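Toy block

A toy block, also called a building block, is a small solid piece, most often a cube or a brick shape, that children stack, line up and knock over. Blocks are made from wood, plastic, foam, cork, cloth and cardboard. They are among the oldest kinds of toys still in everyday use, and they are found in homes, day cares, kindergartens and waiting rooms.

Shapes and sizes

The plain cube is the most common shape in sets sold for babies and toddlers. Sets for older children usually add longer bricks, half cubes, triangles, pillars and arches. In many school sets the pieces are cut to a shared unit, so that two short pieces match the length of one long piece. This makes it possible to build level floors and even walls without any glue or joints.

Blocks for children under three are kept large enough that they cannot be swallowed. Table blocks for older children can be smaller. Hollow blocks, which are big enough to sit or stand on, are used mostly in schools and are built like closed boxes to keep the weight down.

Materials

Hardwoods such as maple, beech and birch are used for better wooden sets, as they dent less easily than pine. Rubberwood is widely used in Southeast Asia, where it comes from plantation trees that no longer give enough latex. The Kaewmanee workshop, started by Boonmee Wongsuwan, made its first set from rubberwood offcuts. That set had 40 pieces and came in a cotton bag. A later school set had 244 pieces and was sold with a rolling cart.

Plastic blocks are lighter and easier to wash. Foam blocks are quiet and soft but wear out sooner, and the corners tend to tear first.

Color and finish

Wooden blocks may be left bare, oiled, waxed, stained or painted. Stain sinks into the wood and lets the grain show, while paint covers it. Red, blue, green and yellow have long been the usual colors for painted sets. Paint on blocks takes hard use, and edges and corners lose their color well before the flat faces do.
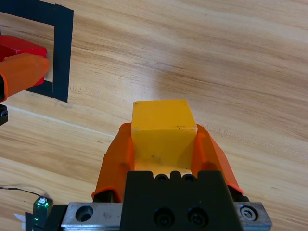

Murdo Shearer has argued that color gets too much attention, and that a child given a bare set will build taller and sort less. Aníbal Cunha disagreed in a reply to the same newsletter, writing that sorting is a form of play in its own right and that bright sets are easier to pick up off a dark floor at the end of the day.

Use in play and teaching

Babies tend to hold, mouth and bang blocks before they stack them. Towers of two or three pieces usually come in the second year. Rows, bridges and closed pens follow later, and by the age of five many children name what they are building before they start.

Teachers use blocks for counting, for comparing lengths and for early talk about balance -- why a wide base holds and a narrow one tips. The Gestholm play school keeps its blocks on open shelves with an outline of each shape painted on the board, and children put the pieces back by matching them.

Care

Wooden blocks are wiped with a damp cloth and dried in the open air. Soaking raises the grain and can cause cracks. Rough spots can be sanded by hand with fine paper. Cloth blocks with a foam core can often be machine washed, but drying may take a day or more.

See also

Alphabet blocks
Construction set
Shape sorter
Stacking rings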